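Establishing a Wildflower Meadow on Bare Ground: Guidance for Community Groups and Parishes

This guidance is issued by the Arnham Open Land Service to groups that have taken on a plot of open ground and wish to sow it as a native meadow. It applies to sites within the Arnham and Clunder boundaries. Groups elsewhere may follow the same method but should check sowing dates with their own local authority.

Before you begin

Written permission is needed before any ground is disturbed. If the plot is held on a licence from the Service, the licence itself is sufficient. If it belongs to a parish or a school, a signed letter from the owner must be kept with the site papers. Groups should also ask for a services plan. On former industrial land, including all of the plots at Gasside, digging below the depth of a spade is not permitted without a separate consent, and this remains the case where the upper soil has been replaced.

Meadow plants do best on poor soil. A plot that has been used for vegetables, or that has been dressed with manure in the last few years, will be too rich and will grow docks, nettles and coarse grass in place of flowers. Rich plots can still be used, but the top layer must be stripped first or the fertility reduced by cutting and removing growth for two full seasons.

Step 1: Test the soil

Take small samples from at least five points, well spread over the plot, and mix them in a clean bucket. A simple pH kit from a garden centre is adequate. Record the result. A laboratory test for phosphorus is strongly advised for any plot of more than 2000 square metres, as the cost of seed at that size makes a failed sowing expensive.

Note also how the ground drains. Dig a hole to spade depth, fill it with water and return after an hour. If water is still standing, choose a mix intended for damp ground. Where digging is restricted, walk the plot after heavy rain and mark on a plan the areas where puddles remain.

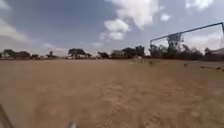 Step 2: Clear the plot

All existing growth must be removed, including roots. Couch grass and creeping thistle will return from quite small fragments and should be dug out by hand or smothered with heavy black sheeting from early spring until late summer. Weedkiller may be used only by a person holding the proper certificate, and not within ten metres of a ditch or stream.

Stones larger than a fist should be picked off. Smaller stones may be left. They do no harm to the seed, although they can damage mower blades later if they work up to the surface.

Step 3: Prepare the seedbed

Rake or harrow the surface to a fine, crumbly texture. Deep cultivation is not necessary and tends to bring buried weed seed to the light. Where the soil has been compacted by vehicles, loosen the top few centimetres only, and do so when the ground is just moist. Working heavy clay when it is wet will leave it in hard clods.

Leave the bed alone for four to six weeks. Weed seedlings will appear. Hoe them off lightly on a dry morning and, if time allows, repeat the process once. This is known as a stale seedbed and is the step most often left out. Groups that omitted it at Clunder had to re-sow a large part of the site in the second year.

Finally, firm the ground with a roller or by treading. A footprint should leave only a slight mark.

Step 4: Choose and order seed

Seed should be of native origin and, where it can be obtained, of local provenance. The supplier should be able to state where the parent plants were grown. The Service recommends a mix of four parts fine grasses to one part wildflowers by weight. Rye-grass must not be included.

Yellow rattle should form part of every mix. It draws on the roots of grasses and keeps them from crowding out the flowers. The seed does not store well and must be from the current year's harvest.

The standard rate is four grams to the square metre. A plot of 200 square metres will therefore need 800 grams. Order a little over, as a second scattering on thin patches is often useful. Seed should be kept in a cool, dry place and out of the reach of mice.

Step 5: Sow

The best time to sow is September. Yellow rattle needs a cold winter before it will sprout, and an autumn sowing provides this. A sowing in April is possible on damp ground, but rattle should then be left out and added the following autumn.

Choose a still day. Mix the seed with dry silver sand so that the covered ground can be seen. Divide the mixture into two equal lots. Walk the plot from end to end scattering the first lot, then walk it from side to side with the second. On large plots it is helpful to mark out strips with string and pegs and to weigh the seed for each strip separately.

Do not rake the seed in, and do not cover it with soil. Roll or tread the ground again so that the seed is pressed against the surface. Watering is not normally required after an autumn sowing.

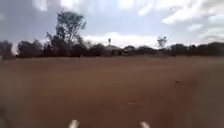
Step 6: Care in the first year

Very little flower should be expected in the first summer. Most of the plants in a perennial mix spend that year making roots and leaves. Annual weeds such as fat hen may grow tall and can give a poor impression of the site – a small notice at the entrance explaining the stage of work is advisable.

Cut the plot whenever growth reaches 25 centimetres, and take it down to a height of five. If yellow rattle was sown in autumn, cut once in early March and then leave the rattle to flower and set seed before cutting again in late July. Cuttings must always be taken off the plot. Left where they fall, they feed the soil and smother seedlings.

Dogs and footballs will not harm the meadow once it is established, but the ground should be kept free of regular traffic until the first spring has passed. Temporary rope and posts are usually enough.

Step 7: Care in later years

From the second year, take one main cut as hay between late July and the end of August. Let the hay lie for three to five days, turning it once, so that seed can drop. Then rake it up and remove it. A further cut in October may be made if the autumn is mild and growth continues.

No fertiliser, compost or lime should be added at any time. Docks and ragwort should be pulled by hand before they seed, with gloves worn for the latter.

Machinery and safety

Scythes, rollers and pedestrian mowers can be borrowed from the Arnham depot. Each loan requires one member of the group to have attended the introductory session, which lasts 45 minutes. Ride-on machines are not lent. Groups must complete a risk assessment for each working day and keep a first aid kit on site.

Records

A short record should be made each June, listing the species seen in ten sample squares, each one metre across. Forms are available in English and Vietnamese. The second version was prepared for the Khương Garden Association, whose plots adjoin the northern side of Gasside, and may be used by any group. Completed forms should be returned to the Service by the end of July.

Related guidance

Planting a Native Hedge
Making and Siting Compost Bays
Ponds on Licensed Plots: What Is Permitted
Borrowing Tools from the Arnham Depot
Gasside Plots: Restrictions on Digging
Pruning Old Apple Trees
Clunder Common: Hay Cutting Arrangements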